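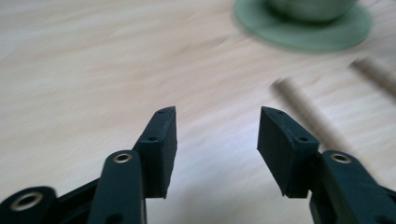

Monday, September 8, 2025

Gripper build, week whatever it is. Both fingers are back on and the linkage moves freely. Notes as I go, mostly so I can find them again.

The sticking was in the left finger. I'd reamed the holes by hand and one of them was off square, so the link rubbed at the end of its travel. Reprinted that link, drilled it on the pillar drill at the workshop, pressed the eyelet in with the vice.

Brass eyelets are staying. The first version ran plastic on plastic and got sloppy very quickly. Bag of 2,000 from Stindik, so I've got eyelets for life if anyone local wants a handful.

Someone asked about the filament. Dark green Guvetti, the end of a roll. It looks black unless you hold it near a window. Prints well enough, marks easily. The pad edges are scuffed already and I'm leaving them.

The pads are on their 3rd shape. The first was too thin and bent when I squeezed. The second was fine on boxes and hopeless on anything narrow. Now it's a plain block with a flat inner face and a slight taper.

Small holes in the pads are for fixing a rubber facing later on. No rubber yet. I want to know what bare plastic can do first.

Test list for this week: thin wooden sticks, a cup, a saucer. Sticks first. They lie flat, so the pad tips need to get right down to the table before closing.

Plan is 180 grabs per object, written down in a notebook, then the same again with rubber on.

It's hand-held for now. The motor mount is drawn but the Cistton servo I ordered has a different horn from the one in the listing, so that's going back.

The linkage is based on the Michalík drawings, with the arms made 2 mm thicker. If you're copying it, do the same. Mine cracked at the lower hole before I changed it.

Files go up once I've fixed the left link in the model. At the moment the hole is only right on the printed one.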